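Slide 5: Hand service on the two-arm cell, Brelldale

Say first: both hands come off every 700 hours. Left first. Park, power down, tag the breaker.

Tendon tension next. Spec is 110 on the Wollau gauge. Retension in pairs, then cycle the fingers unloaded.

Wrist bolts: new threadlocker each time. Check the connector for bent pins before refitting.

Rerun the kitchen layout in simulation before live motion. Start pose, fingers up, both hands clear of the produce:

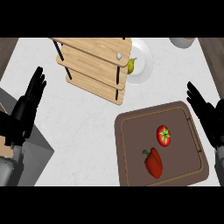 Marleny Ccori would cut the interval to 500 if the cell runs double shifts, as the thumb tendon stretches first.

Next slide: spares list.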